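Virkdale folding work table: review after one winter

We bought the Virkdale table in July to replace a glass-topped desk that had outlived its usefulness. It has been in the back room ever since and gets used most days, for mending, paperwork, homework and the odd meal when the kitchen is full. I paid full price for it at the Dwivedi store in Tetville.

Delivery and assembly

The table came in one flat box, heavy enough that I needed a second person on the stairs. Inside were the top, two folding leg frames, a bag of bolts and a hex key. The instructions are a single sheet with line drawings. Step 4 shows the brace facing the wrong way, and if you follow it the legs won't lock. I undid it and turned the brace around. Start to finish it took me 40 minutes, and would have been half that with a correct drawing.

All 16 bolts were there, plus one spare. The hex key is soft and had started to round off by the end, so use your own if you have one.

The top

The finish is a light wood color with a dull sheen. It doesn't throw glare from the ceiling light, which was my main complaint about the glass desk. Coffee wipes off if you get to it the same morning. A ring left overnight by a hot soup bowl took a week to fade and can still be found if you know where to look.

The corners are slightly rounded, and I would buy it again for that alone. My old desk had square ones and I walked into them constantly. Cups sit flat and there is no lip around the edge to catch crumbs.

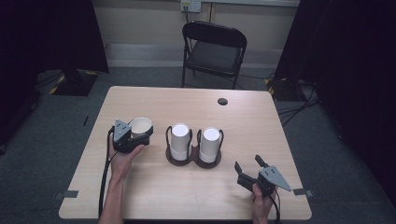 Legs and wobble

With both frames locked the table is steady for writing and eating. Run a sewing machine on it at full speed and it moves. My neighbor Renu Semwal has the older model with the fixed legs and hers does not move at all, so if you never plan to fold it, look for that one secondhand.

The locking catches are stiff. They have loosened a little with use but I still need my thumb and some weight behind it. The rubber feet leave gray marks on vinyl flooring. Felt pads from the hardware store fixed that.

Storage

Folded, it is 7 inches thick and stands behind a door. There is no strap to hold the legs closed, and one swung out and caught my shin while I was carrying it. I use a luggage strap now.

Compared with the Ploruvcombe

I looked at the Ploruvcombe table first. It costs less and weighs less, but the top is 24 inches deep and a sewing machine takes up most of that. The one in the store also had a seam down the middle.

Rating: four out of five. One point off for the instruction sheet and the missing strap.

Sunita Shukla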